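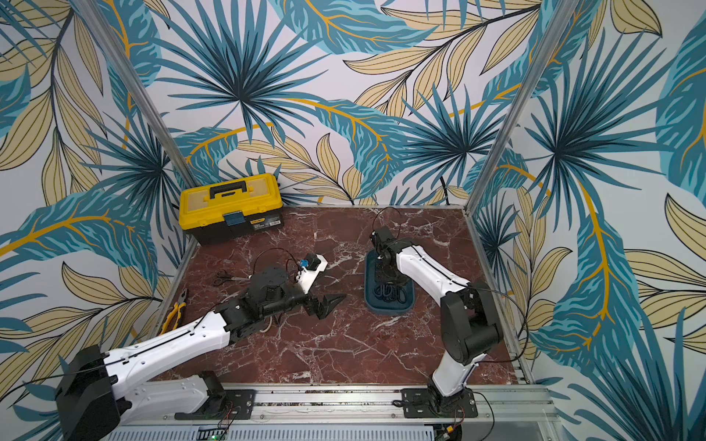

Notebook entry, November – Parex cell, comparison of gripper fingers

Entered by: Josefina Yáñez
Reviewed by: Erick Kirui

Purpose

The Parex cell has been in use with the standard Kolent fingers on both arms. The Pawlak fingers were delivered last month, and a decision is needed before the next order is placed. The purpose of this work is to determine whether the Pawlak fingers pick up flat hand tools and cable more reliably from a hard surface and from a shallow tray, and whether they can be fitted without changes to the existing wrist hardware. A secondary purpose is to record how each set behaves under the current Briduritz controller settings, which were last adjusted for foam blocks and have not been reviewed for metal objects.

Setup

Both arms remain on the front rail. The base plates were not moved, and the bolts were checked for tightness before power was applied. The enclosure walls and the marble-pattern floor were left as they were for the earlier work, so that camera recordings can be compared with the older ones.

Objects for this comparison are scissors, pliers and a coiled cable. The toolbox stays against the back wall at the left and is to be treated as a fixed obstacle. The teal tray belongs on the right side of the cell, within easy reach of the right arm. Its position was not marked on the floor at the start, and it should have been. See the note under Open items.

The two finger sets were run on the same arm, one after the other, and then exchanged. Running one set on the left arm and the other on the right was considered. It was rejected on the grounds that the left elbow has slightly more play, and the result would have been difficult to interpret.

Controller

Closing force was kept at the value stored in the Briduritz profile for the first session. In the second session it was lowered by two steps for the Pawlak fingers only, after the pads were found to be creeping along the scissor blades as the jaws closed. The profile was saved under a new name. The original profile has not been overwritten and should not be.

The approach height was left unchanged. Erick proposed a slower final descent for objects lying directly on the floor. This was tried briefly and made the contact less abrupt, but it also lengthened each cycle, and no setting has been adopted.

Observations

A total of 304 grasp attempts were logged over two sessions. The full log is on the group drive and is not copied here. General remarks follow.

Scissors on the floor. The Kolent fingers are thick at the tip and tend to push a thin blade along before closing on it. Grasps at the pivot were dependable with either set. Grasps on the blades were noticeably better with the Pawlak fingers, which have a beveled tip and can get under the edge. Grasps on the finger loops were poor with both, mostly through errors in the commanded rotation of the wrist. This is a planning matter and should not be counted against the fingers.

Scissors in the tray. The low sides of the tray were expected to interfere with the wider Kolent fingers, and they did so whenever the target lay close to a side. With more than one pair in the tray, the second pair was often disturbed during the approach to the first. 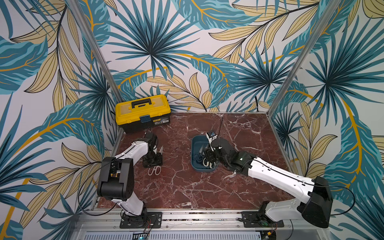
Scissors in the tray and on the floor, both grippers lowered.

Pliers. No meaningful difference was found. The handles are thick enough that either set closes on them without trouble. The Kolent fingers hold slightly better during fast lateral moves, presumably on account of the larger pad.

Coiled cable. Both sets can lift the coil if they close across several turns. The Pawlak fingers more often caught a single turn, and the coil then opened on the way up. If cable handling is to be a regular task, this will need to be weighed against the better result on blades.

Wrist camera. The camera view of the fingertips is partly blocked by the Kolent fingers at full opening. The Pawlak fingers leave more of the contact area in view. The camera offset was checked after each exchange and did not require correction.

Exchange of fingers. Each exchange took up to 20 minutes, including the homing routine. Most of that time was spent on the rear screw, which is difficult to reach with the wrist in its parked position. Rotating the wrist a quarter turn before powering down is recommended. The Pawlak mounting holes matched the existing wrist without an adapter.

Provisional assessment

The Pawlak fingers are preferred for flat tools. The Kolent fingers remain suitable for pliers and for cable. No order should be placed until pad wear has been examined – the left Pawlak pad already shows a shallow groove near the tip, and it is not yet clear whether this comes from the blades or was present on delivery.

Open items

Mark the tray position on the floor with tape at the corners. (J. Yáñez)
Photograph both pads under the bench magnifier and compare them with the unused spares. (E. Kirui)
Repeat the cable grasps with the lowered closing force on both finger sets. At present only the Pawlak set has been run at that value.
Ask Pawlak whether a wider pad is available on the same mount.
Secure the loose wire loop at the right wrist before any work at full speed.
Copy the new Briduritz profile to the backup controller.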